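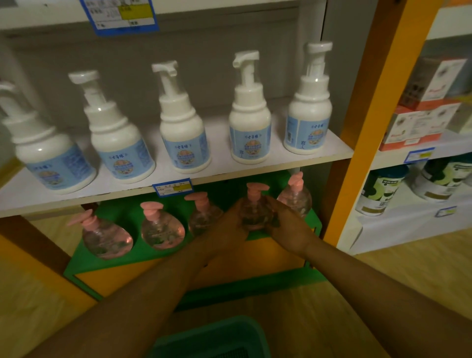

Stestlow 10 Battery Charger and Maintainer

Manufacturer: Spanos
Sold and serviced by: Wirkedis
Condition: New
Availability: In stock, ships from our warehouse
Page updated: April 28, 2020

Overview

The Stestlow 10 is a bench or wall mounted charger for lead-acid vehicle batteries. It is intended for dealer lots, small repair shops and private owners who keep a vehicle parked for long periods. It charges and maintains flooded, AGM and gel batteries of the type fitted to passenger cars, SUVs, pickups and light vans. It does not charge lithium batteries of any kind, and it must not be connected to the high-voltage pack of a hybrid or electric vehicle. The small auxiliary battery in those vehicles can be maintained with the Stestlow 10 if it is a lead-acid type and the vehicle manufacturer allows external charging.

The unit replaces the older Stestlow transformer charger, which had a manual rate switch and no automatic shutoff. The case has the same footprint as the older model and the mounting holes line up, so an existing wall location can be reused. The leads are not interchangeable.

Specifications

Input: 115 volts AC, grounded outlet
Maximum charging current: 10 amps
Nominal battery voltage: 12 volts
Charge stages: bulk, absorption, float
Battery types: flooded lead-acid, AGM, gel
Output lead length: 141 inches, clamp to case
Lead connector: keyed quick-disconnect, located near the case
Cooling: variable-speed fan, rear exhaust
Protection: reverse polarity, short circuit, over-temperature, clamp disconnect
Temperature compensation: yes, sensor in the case
Mounting: bench feet or wall bracket (bracket included)
Use: indoors or under cover only
Warranty: 3 years, parts and labor

Charging sequence

When the clamps are attached, the charger reads the battery voltage before it energizes the output. If it finds no voltage, or finds the polarity reversed, the output stays off and the fault light comes on. A battery that has been discharged to a very low voltage may be read as no battery. In that case hold the Mode button until the fault light goes out. The charger will then apply a reduced current for a limited time and check again. If the voltage has not come up by the end of that period, the charger stops and the battery should be tested before any further attempt.

In the bulk stage the charger delivers its full rated current until the battery reaches the absorption voltage for the selected type. In the absorption stage the voltage is held and the current tapers. The charger then drops to float. It can be left connected in float indefinitely, provided the electrolyte level of a flooded battery is checked at the usual service interval.

The battery type is selected with the Mode button and is retained after a power failure. Check the selection when moving the unit from one vehicle to another. A gel battery charged on the flooded setting can be permanently damaged, and this is not covered by the warranty on the charger.

Showroom use

The Stestlow 10 has a supply mode for vehicles on display. Doors, infotainment screens and interior lighting draw current all day when customers are getting in and out, and a maintainer that treats this draw as part of the battery's charging current can remain in absorption far longer than it should. In supply mode the output is held at a fixed voltage and the stage timer is disabled. Select it by pressing Mode and Hold together. The Supply light stays on as long as the mode is active.

Supply mode is not a programming power supply. Ripple on the output is low, but the current limit is below what many vehicles require during control module updates. For that work use a supply that meets the vehicle manufacturer's published requirement.

The output lead is long enough to run from the front bumper to a wall outlet location in most display layouts with the hood closed. Where the lead passes under the hood edge, use the flat section of the cable. Do not close the hood on the round section.

Connection

Disconnect the charger from the AC outlet before attaching or removing the clamps.

Attach the red clamp to the positive terminal or to the remote positive post. Attach the black clamp to the chassis ground point specified in the owner's manual. On vehicles with a battery current sensor on the negative terminal, connecting directly to the negative post bypasses the sensor, and the vehicle will not register the charge. The start-stop system may then stay disabled until the sensor has recalibrated.

If the battery is in the trunk or under a seat, use the remote posts under the hood where they are provided. Some of these posts are fused below the maximum output of the charger. Check the fuse rating before you begin.

Ring terminal leads can be fitted in place of the clamps. They use the same keyed connector and include an inline fuse. They are suited to vehicles that are stored and reconnected regularly. Route the lead clear of the exhaust, belts and fan, and cap the connector when it is not in use.

Wall mounting

The bracket is stamped steel with slotted holes. Fix it to a stud or to masonry with hardware suited to the wall. The hardware is not supplied. Leave clear space at the rear exhaust and do not mount the unit directly above a battery being charged. Flooded batteries give off hydrogen, and the fan will draw it through the case.

Because the temperature sensor is in the case, the charger and the battery should be in the same space. A charger in a heated office with its lead passed through the wall to a cold lot will undercharge the battery. An external sensor is available and overrides the internal one when plugged in.

In the box

Stestlow 10 charger
Output lead with insulated clamps
Wall bracket
Bench feet, self-adhesive
Printed manual, English

Accessories sold separately

Ring terminal lead with inline fuse
External temperature sensor
Bulletti cable reel, wall or ceiling mount
Replacement clamp set
Replacement fan and filter

The Bulletti reel takes the standard output lead without modification. Pull the lead fully off the reel before charging at the maximum rate. Coiled cable does not shed heat well, and the reel housing is enclosed.

Maintenance

Clean the fan filter when it is visibly dirty. In a body shop or detailing bay this can be often. Sanding dust and overspray will block it, and the charger will reduce its output before it trips on temperature. A unit that takes longer to charge than it did when new should have its filter checked first.

Wipe the clamps after use on a battery with corroded terminals. Replace them if the jaw springs no longer hold the clamp square on the post. The fan can be changed with the case on the bench and the AC cord unplugged. There are no other user-serviceable parts.

Changes in current production

Units built from March onward have a revised clamp disconnect circuit. On earlier units the output could take a moment to shut off if a clamp slipped while the charger was in float — the fault was recorded correctly, but the light was slow to follow. The revision does not affect charging performance. Earlier units can be updated at our service counter at no charge. The build month is printed on the label beside the AC cord.

Warranty and returns

Warranty claims are handled by Wirkedis directly. Send the complete unit, including the output lead, with a copy of the invoice. The warranty does not cover cut or crushed leads, water damage, or damage from connection to a generator with an unregulated output. Clamps and fan filters are treated as wear items.

Unused units can be returned in the original packaging. Units that have been wall mounted are accepted if the case is unmarked and the bracket is included. Ring terminal leads cannot be returned once they have been cut or re-terminated.

Fleet and dealer orders

Multiple-unit orders ship by freight and can be supplied with all units preset to one battery type. State the type on the purchase order. Mixed presets are possible if each carton is to be labeled, and add a day to preparation. For dealer pricing, or to confirm that a particular vehicle's remote posts are suitable, contact Zachary Bélanger in technical sales at Wirkedis. Include the model year and the battery type shown on the label.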